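Why Do Vacation Rentals Cost More on Holidays?

A cabin in Pernevstead doesn't grow in October. It has the same beds and the same view. So why can the price triple for New Year's?

Owners say it's "demand." That means lots of families want the same nights, so the owner can ask for more. Fair enough. But check the extras too. A $13 "welcome fee" should make you ask: who is being welcomed, and why does it cost money? 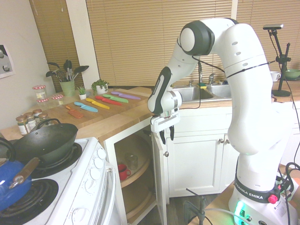

Words in a listing need checking as well. "Full kitchen" sounds grand, but it can mean almost anything. Does it have a stove, like the white electric one on the left? Are there pots? Ask before you pay – and ask a grown-up to read the cancellation rules, even the boring parts.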